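3.2 The table and what collects on it

We had expected, when we began visiting workshops and shared workrooms for this study, that the interesting things would be found in the drawers and on the pegboards, where people had plainly made up their minds about where each tool should live. It was Anneliese Haberkorn, during our first visits in November, who kept drifting back to the tables instead. Her feeling was that a drawer tells you what someone once decided, and a table tells you what they have been doing lately. We have come round to her way of thinking, and this section is given over to the small gatherings of objects that we have taken to calling table clusters.

A table cluster, as we use the words, is a handful of small things that share a surface without belonging to the same task. It is different from a kit, where the parts are meant for one another, and different again from clutter in the everyday sense, which most of our participants used for anything that got in their way. Clusters seldom got in anybody's way. They tended to sit towards the back of the table, out of reach of elbows and sleeves, and the front was left free for whatever work came next.

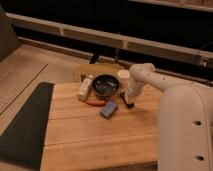

This habit of leaving the front of the table clear was so common that we nearly failed to write it down at all. At the Hirken workroom, where the tables are long and people share them through the day, our participants could tell us a good deal about where they put their cups and very little about why. One of them, a patient man who had worked there for 11 years, thought about the question over a whole pot of tea and then said that the back was simply "where things go when you've stopped holding them". We have not found a better way of putting it, and the phrase has crept into our own conversation more than once since.

Bowls deserve a paragraph to themselves. We came across them in more than 5 of the rooms we visited, and people spoke of them with real fondness - far more than they showed for the labelled trays that had been bought to do the same job. A bowl asks very little of the person using it. You can drop something in without looking, and you can stir through it with a finger when you want the thing back again. Several participants had started out with trays and quietly gone over to bowls. The trays from the Ackermann fit-out, which had been chosen with some care, were mostly to be found on a high shelf with spare gloves and old Uvex safety glasses in them, and we must admit that we felt a little sorry for them.

What interests us more, though, is the way in which a bowl seems to draw other things towards it. Loose items were often set down close beside a bowl when they might just as well have gone anywhere along the table, including items too long or too awkward to go inside. Figure 6 shows a small cluster of this sort, gathered around a shallow black bowl. The neighbours have little in common beyond their size and the fact that each can be picked up in one hand.
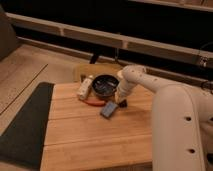 Figure 6. A table cluster with a round black bowl, a white cylindrical object to its left, a red elongated item resembling pliers, and a flat blue rectangular object.

We would draw the reader's attention to the mixture of angles. In the cupboards at Pomiten, where everything is put away at the close of the day, objects lie parallel to the shelf and to one another, and one can see at a glance that somebody has squared them up. Items in a cluster lie as the hand left them. Haberkorn suggested early on that we might treat this as a rough sign of whether an object has been stored or merely put down, and we have done so throughout the coding, with the warning that it works poorly for anything round. The bowl itself gives nothing away on this point, and cups are hardly any better.

It would be easy to read all this as untidiness, and a few of the people we spoke to were rather apologetic on that account, offering to clear the table before we had so much as taken our coats off. We always asked them to leave it be. When we talked it through with them afterwards, most could name the things in their cluster with their backs turned to it, and could say fairly well what lay to the left or right of what. The same people were often much less certain about the contents of their own drawers. One participant listed a torch, a roll of tape and a tin of screws with great confidence, and then opened the drawer to find only 2 of the three.

The next section takes up the question of how long such clusters last, and what happens to them when the table is wanted for something large.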